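Ghassan Khoury Is Back, and Trullton Gets Him First

If you were one of the people refreshing the Wivau page at breakfast time, you already know. Ghassan Khoury posted a video of himself in his kitchen, hair longer than we've ever seen it, holding up a script with the title covered by his thumb. "Back to work," he said, and then he laughed and the clip ended. By lunch it had 3,713 comments, and a good number of them were just his character's catchphrase from Trundendale typed in capitals.

We can now tell you what was under the thumb! It's the new season of Trundendale, and he's in all of it. Fans had pretty much given up after his character drove off in the rain at the end of season 4 with no goodbye and one boot. The show went on without him and it had its moments (the wedding episode was a riot), but the Sunday-dinner arguments never had the same snap.

Khoury spent the break at home in Trullton, where he grew up over his parents' bakery. He told us by phone that he slept a lot, learned to make his mother's date cookies badly, and said no to 11 parts, one of them a talking horse. "I would have been a great horse," he said. "But I wanted to stay home a while longer, and my kids wanted me to stay home too."

He looks well and sounds even better. He's funny and quick, and he'll talk to you for ages about the right way to fry an egg on camera. The boot is coming back too, by the way. He kept it. It sat by his back door the whole time and the wardrobe department has asked for it, very politely, twice.

The first episode will be shown at the old Trullton picture house in December before it goes out on Wivau, and Khoury will be there to introduce it and take questions afterward. Doors open at 6:30 p.m. Seats are free for subscribers, but you do have to put your name down, and the balcony went in one morning, so please don't wait.

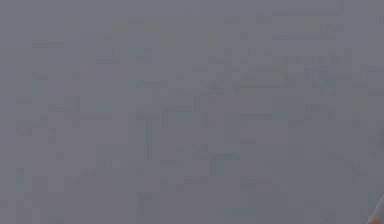 Issue 4

We asked him whether his character and Aunt Odile will finally make up. There was a very long silence on the line. Then he said, "Bring tissues," and would not say another word about it, however nicely we begged (and we begged).

Filming is still going on, so there are no stills from the new season yet. The cast list is the same as last time with two additions, and we'll print both names as soon as the show lets us. Send your questions for the Trullton evening to the usual address and put BOOT in the subject line so they don't get mixed in with the crossword entries.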